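Slide 6 – Storage costs at the Reneck warehouse

Good morning. Nikum leases 800 square meters at Reneck, and the February review covers how that space is charged to each department.

Small parts are kept in open metal bins. Each department pays for its own share.
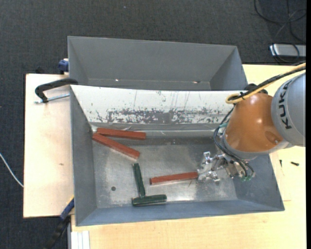 When does the new rate begin? It begins in March, with the first invoice sent in April.

Departments holding more than 11 pallets should write to the Jandeck office before the rate changes – late requests will be billed at the standard rate.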